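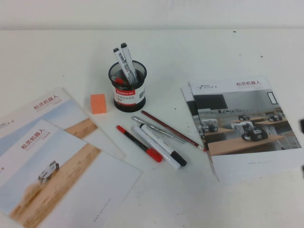 From: Nesrin Tatlı
To: anbridge-assembly-list
Date: Sat 29 June
Subject: Re: Opening the regional assembly to outside speakers (was: agenda for the spring sitting)

Hello all,

Sorry for the slow reply, I've been on the road between Anbridge and Kozan most of the week and the train wifi gives up somewhere past the second tunnel. I've read everything in the thread now, including the bits that wandered off into parking, and I wanted to answer Bryn properly because I think he's put the case better than anyone has so far, even though I've ended up on the other side of it.

Bryn wrote:

> I'll say it once more and then leave it alone. The assembly
> meets 11 times a year and the public gallery is close to empty
> for most of them. If we gave the first hour of two or three
> sittings to someone from outside, a mayor from over the border,
> a minister, the head of the rivers authority, people would come
> and the papers would send somebody. The members could put
> questions and we'd all learn something. The rules don't forbid
> it. Rule 19 says the chair may invite "any person able to assist
> the assembly in its work" and I can't see how you'd read that
> narrowly. The only argument I've heard against is that it's
> never been done.

Well, it has been done, as it happens! It was before Bryn's time and only just inside mine. The old chair invited the deputy premier down to Diven for what was billed as an exchange of views on the transport levy. The gallery was packed, I'll grant that freely, and it made the evening news. But the deputy premier spoke for most of the hour, the four group leaders each had their few minutes (which they used for speeches of their own, bless them), and by the time an ordinary member got the floor there was time for one question and half an answer. The levy vote was pushed back to the next sitting. I was working in the members' office then and took the calls from the bus operators, who'd been told they'd have a decision that afternoon and were not at all pleased about it.

So when I read Rule 19 I do read it a bit narrowly, Bryn, and I'll tell you why. It sits in the chapter on committee stage. The rule before it deals with witnesses and the one after with their travel expenses. I know chapter headings aren't meant to settle how a rule is read, and I'm sure the legal service would say so at some length, but I find it hard to believe the people who drafted it were picturing a head of government at the lectern in full session. They were thinking of the hydrologist and the woman from the school bus contractor.

That doesn't mean I want to leave things where they are. I was in the chamber in March when the water plan came through, 287 pages with annexes, and I counted myself lucky to have had a colleague who'd read the middle of it. If the head of the rivers authority had come to the committee the week before and sat there for a whole afternoon with members taking proper turns, I think that debate would have been a good deal sharper and probably shorter too. We've had the power to ask for that all along and we've hardly used it.

What I'd like to suggest, and please do pull it about, is something like this.

Outside guests go to committee first, in open session, with the list of questions circulated to members beforehand. If the committee thinks the whole assembly would benefit, it says so in its report and the assembly votes on the invitation without debate. For any guest who does come to the full sitting, opening remarks are held to ten minutes, and the time after that belongs to members drawn by ballot, with the group leaders going into the ballot like everybody else. And no vote already on the agenda gets moved to make room. That last one matters to me more than all the others put together, so if we're trading things away I'd ask you to leave it until the end.

I know the ballot will be unpopular with the groups. I've had two phone calls about it already and I only mentioned it at the coffee urn on Tuesday! But the smaller delegations have never had a fair go under the present speaking order, and the independents from Bundance get whatever minutes are left over when everyone is putting on their coats. If we're going to bring in somebody well known and put the microphones on, I'd like the member for Bundance to have the same chance of asking about the hospital road as the leader of the biggest group has of asking about anything at all.

On cost, since Svein raised it further up: the figure of $345 per guest that's been quoted is the flat travel allowance and nothing else. It doesn't cover interpretation, and it doesn't cover the extra security which we'd surely be asked to provide for a minister. I don't have a number for those and I'd rather not guess at one on a list with an archive. The finance office has promised me something in writing and I'll forward it as soon as it lands.

One smaller point. A few of you have been saying "the presidency wants this" as though it were settled. I asked, and was told the chair is interested and would like to hear what members think before anything goes to the bureau. I took that at face value. There's no draft decision, and there's no name at the top of any guest list, whatever you may have heard in the lift.

If people are broadly happy with the committee-first idea I'm glad to write it up as an amendment to Rule 19, and I'd welcome a co-signatory from one of the larger groups so it doesn't look like a grumble from the back benches. If you'd rather have the simple version Bryn proposed, then please say so on the list and not just to me, so that we can all see where we stand. Comments by the end of next week would be lovely, as the deadline for rule changes falls quite soon after that and the tabling office is short-staffed over the school holidays.

And Bryn, thank you for keeping at it. I've still got your copy of the old standing orders, the one with the green tabs, and I'll leave it in your pigeonhole on Monday.

Warm regards,
Nesrin

Nesrin Tatlı
Member for Kozan East
Procedure and Petitions Committee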